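Home | Notebook | Stononik bench | Archive

4 Oct 2020
Posted by the Lastwood workshop
3 comments · 2 shares

Back to the long table this morning, with a big pot of tea and every intention of finally sorting the odds and ends. I do love this job, though it always takes me far longer than I say it will — the blue timer and the black tape both want proper homes, and so does the grey wrench-shaped part.
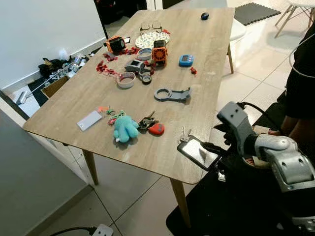

Where do parts go if we can't name them? Into the Odano drawer with a dated slip, and if they're unclaimed by the next clear-out they go to Paredes for spares.

Drawer 204 is full again, so I've started on 223, which sticks a bit when it's damp. Labels still to print. Must remember to ask about more of the small bags, the September lot having nearly run out.

Next entry | Previous entry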